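**Skusura** is a sound server for desktop Linux systems, developed by Inditz. It mixes audio from several programs and sends the result to one or more output devices. Version 3 added support for 34 sound chips.
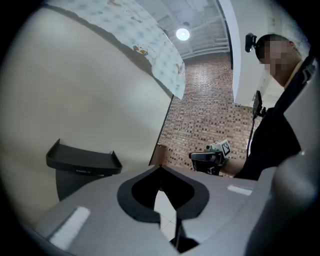

Each output has its own buffer, set to 224 samples by default. Two outputs can share a clock if both are on the same card. Otherwise, the server resamples the second stream, which raises processor load.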